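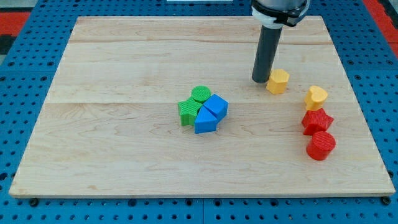 Can a robot take over the chores in a home or a small shop yet?
Some of them, if the objects stay within easy reach and someone is nearby to step in.

ZEMURBERG, December. Bollano today released results from its chore trials at the Wikamholm test site. Robot arms attempted 383 tasks in 11 categories, including sorting small parts by color, clearing counters and folding towels. Sorting and pushing small blocks into groups went best. Towels went worst, with 59 attempts stopped by an operator.

Aitken, the retail chain that co-funded the work, will try the sorting routine in 10 stockrooms next year. A person will supervise each arm. Bollano does not plan a home product at this time.

The full results, including failed attempts, are available on request from the Bollano press office in Zemurberg.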